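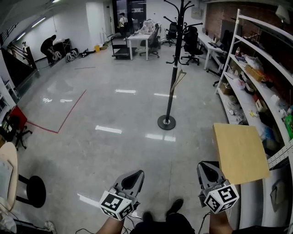
Page last changed: 29 Jun 2023

Chapter 3
Where Does It All Go? Shelves, Hooks and Floors

I learned most of what I know about storage from one set of tall white metal shelves at Clovham. On a good day you could find anything on them. On a bad day it was cardboard boxes, plastic bags and packages on every level, and I'd be standing there with a board in my arms wondering which shelf would have me!

My old supervisor, Mahnaz Farahani, used to say that a room fills up from its edges. I think she was right – the shelves go first, then the tables, then somebody puts a bag down on the floor and that's that. A coat rack in the middle of the room is a lovely thing until you're walking past it with your hands full.

So in this chapter we'll start with open shelving (what to put high, what to keep low), move on to hooks and hangers, and finish with floor tape, which I'm rather fond of. Before you read on, have a look at the fullest shelf you own and write down what's on it. You'll need the list for Exercise 3.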